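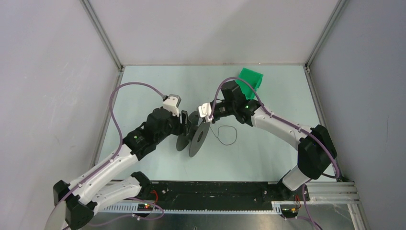 Kiran Maurya wrote:
Before anyone recommends a product, separate the two problems. A grey smudge on a white surface is either material sitting on top (skin oil, dust, rubber) or a change in the surface itself, where rubbing has polished a matt finish. The first can be cleaned off. The second can't, and more rubbing makes the patch bigger. Look along the wall with a torch held flat against it. If the mark turns shiny, stop.

Geeta Bhatt wrote:
Agreed on the torch. For deposits I start with warm water and a drop of washing-up liquid on a white cotton cloth, then plain water, then dry at once. Coloured cloths can leave dye on a porous finish. Melamine sponges are fine on gloss.

Jitendra Prajapati wrote:
Melamine sponges are fine on most things if you don't lean on them. I have used them on white walls for years.

Geeta Bhatt wrote:
On satin, perhaps. On dead matt they are a fine abrasive and they burnish it. I would not tell a beginner to use one without a test patch.

Jitendra Prajapati wrote:
Test patch, yes. That applies to washing-up liquid too.

Aarti Tiwari wrote:
Original poster again. To answer the questions from the first page: the walls don't shine under the torch, so I take that as a deposit. The faint grey smudges are at hand height only. The room is kept at 22 degrees and the tester says the humidity is steady. I have Jelell surface cleaner in the cupboard and a tub of Porkska paste that came with the house. Can either go on the tabletop as well? There the marks are brown, not grey.

Vivek Tiwari wrote:
(No relation.) Porkska is a scouring paste. Keep it off anything you want to look even afterwards. Jelell is a mild alkaline cleaner, so dilute it and rinse twice. If you don't rinse, the residue holds dust and the smudge is back in a month, a bit larger.

Kiran Maurya wrote:
Brown is usually one of three things: tea or similar, rust, or something dragged across that left part of itself behind. Tea responds to bicarbonate paste left on for a few minutes. Rust needs a weak acid, which you must not put on stone. Transfer marks often come off with a pencil eraser. Try the eraser first, it costs nothing.
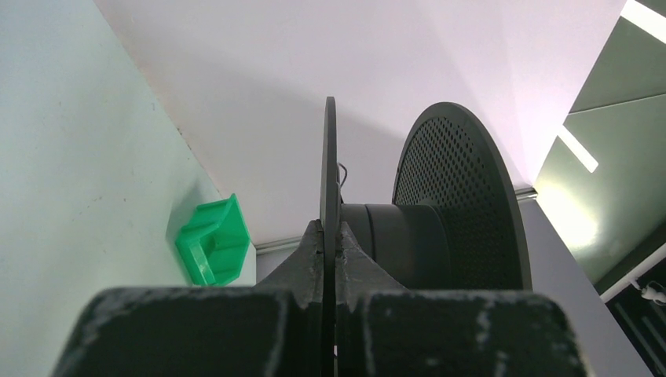

Stedport, November

Aarti Tiwari wrote:
Update on the tabletop. The scuff I was asking about is the short brownish one to the left of the green bin. I am going with the eraser and will report back. Someone at the hardware shop sold me a sheet of 400 grit for "if all else fails". Opinions?

Geeta Bhatt wrote:
Put the sheet away. 400 grit will take a coated top from a small mark to a dull patch the size of a saucer.

Jitendra Prajapati wrote:
Used wet, with a block, on solid surfacing, 400 is a normal step and you work up through the finer grades to bring the sheen back. It depends entirely on what the top is made of. Aarti hasn't said.

Vivek Tiwari wrote:
Then the answer until she does is no.

Aarti Tiwari wrote:
I don't know what it is. The only paper I have is a Shukla care leaflet, sheet 207, and it says "wipe clean" and nothing else.

Kiran Maurya wrote:
Check an unfinished edge underneath. If the colour goes all the way through, Jitendra's method is open to you. If there is a thin skin over something else, stay with the eraser and the bicarbonate.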